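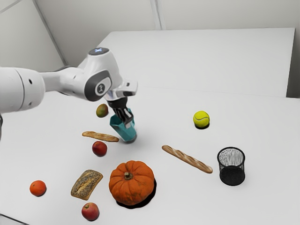 Bench notes, Nemora returns line, August

Started 7:40. Reloaded the mixed set in the simulator and reran the pick order from yesterday with the new grip limits. Total for the morning was 388 picks. 74 of them got flagged for a person to look at. That is too many for the packing side to live with, but it's down from last week and the flags are at least the right kind now.

Breakdown from the log, going by memory on the small ones:
Most flags are bread. The long baguette gets grabbed off center and the check on the lift angle throws it out. The short one is fine.
The pumpkin is over the finger opening in most poses. It should never have been in the pick list. Moved it to "leave for person."
The mesh wastebasket gives bad depth through the wire. Sometimes the planner thinks it's there and sometimes it plans straight through it. Added a solid stand-in shape for collision only.
Fruit is good. No changes.
The teal cup is good as long as the approach is straight down. It still hangs at a tilt after the lift. Need to decide if we care. Tsoukalas says their totes have enough clearance. I'd like that in writing.

Talked with the packing crew at the 10:00 break. Main points so I don't lose them:

They don't mind the arm taking the small items. What they mind is the flag light. With the trial cell at Flonitz, whoever is closest has to stop what they're doing, walk over, clear the item and walk back. On paper that's a few seconds. In practice it breaks up the packing, and the same two stations catch all of it since they're nearest the cell.

Suggestion from them: let flags pile up in a side tray and have one person clear it on a set round. We tried 5 items per tray in the sim after lunch and the arm never had to wait. With 4 it waited twice. Going with 5 for now.

They also asked who gets the clearing job. It's lighter work than the line and a couple of people with bad shoulders would like it. Others figure it's going to be a full shift of staring at a tray. I said I'd pass on the idea of rotating it by the half shift. Not my call, but I'll put it in the Trolludance report under staffing so somebody has to answer it.

One more on that. The pick rate screen over the trial cell shows the arm's count next to the manual stations. People read that as a race. I can turn the manual side off in the display settings and would like to do it before the next trial. Asked the shift lead, waiting to hear.

Afternoon: changed the baguette grasp to aim for the middle third and cut the lift speed. Short run only. Looked better but I didn't let it go long enough to quote a number.

Shadows are still heavier in the sim than on the Flonitz floor. Don't tune the vision threshold on these renders until that's fixed. Whoever picks this up, please read that twice.

To do
- full run with the new bread grasp
- overnight run with the tray at 5
- get the clearance figure from Tsoukalas
- ask about rotation again
- display settings
- the stand-in for the wastebasket is a little too wide at the bottom, trim it

Stopped 4:15. Config saved under the Nemora folder, old one kept next to it.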